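To: cell-upkeep list
Subject: Re: hose rubbing at the wrist on a bin cell

On the Radebe list someone wrote, at 16:40:

> We have a bin picking cell with the air hose strapped along the
> outside of the arm. After a few weeks the hose has gone shiny where
> it bends round the wrist, and last night the arm stopped on a
> following error with the hose pulled tight. Is everyone else using a
> proper dress pack, or can ties be made to work? Also, how do you
> stop the bins creeping? Ours are on tape and it lets go.

Ties can be made to work. We have run the Grurkavine cell that way since August and I have had to redo it twice, so what follows is mostly what I changed the second time.

The first mistake was making the hose too short. I cut it with the arm in its home position, where it looked tidy, and it was tight as soon as the wrist turned to reach the near wall of the bin. Now I jog to the worst pose first, leave a full loop round the wrist there, and only then fix anything. The loop looks too big at home. Leave it alone.

The second mistake was pulling every tie hard. The ones at either end of a run can be firm, but the ones between should let the hose slide a little. Ours wore through under a tight tie at around 2,000 picks, and the split was on the side you can't see from the front. I check by feel now, with the air off and the arm locked out.

Cables go on the hose, with nothing tied straight to the arm across a joint. The thin gripper wires are the weak point. Ours still hang in a bit of a tangle by the wrist and I would like them in a sleeve, but the sleeve I ordered from Wineo was too stiff and dragged the loop down into the bin. If anyone has a soft one that lasts, please say.

On the bins: give up on tape. Clamps to something solid, every time. A bin that shifts by the width of a finger is enough to put the gripper into the wall, and then you are chasing a calibration fault that doesn't exist. I lost an afternoon at Drundmont to exactly that.

The order I go through after any work on the hose:

1. Lock out, air off, run a hand along the whole hose. Replace it if you can feel a flat spot.

2. Look at the clamps on the bins. We use bar clamps with scraps of wood at the corners. Nip them up, then push on the bin wall with your palm. It should not move.

3. Air on, slow speed, and jog down to a part near the front wall with a few mixed objects left in the bin. Stop there and look at the loop. It should clear the rim and nothing should be taut. 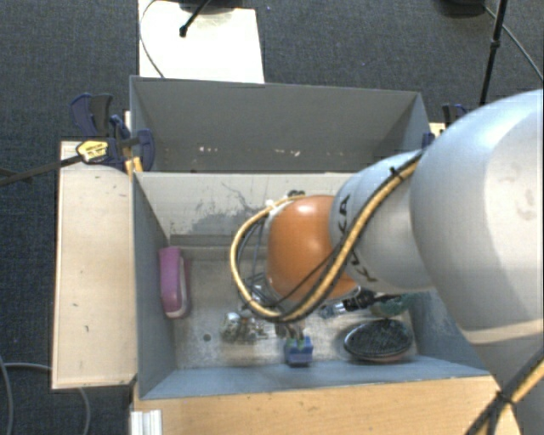 4. Turn the wrist through its full working range at that height, one way and then the other. Watch the connector at the top of the loop — if it lifts or twists, slacken the first tie behind it and try again.

5. Run 184 picks at reduced speed before going back to normal. That is one batch for us, so use whatever your own batch is. Someone stays by the stop button for all of it.

6. Lock out again and check the ties. New ones settle, and one will usually want moving.

On the following error, I would look at the hose before touching the limits. Raising the limit will get you through the shift but the hose will still be pulling. If it trips with the hose taken off altogether, then it is something else and you should post the log.

I can send the tie spacings we use if they would help, though they will need adjusting for your arm.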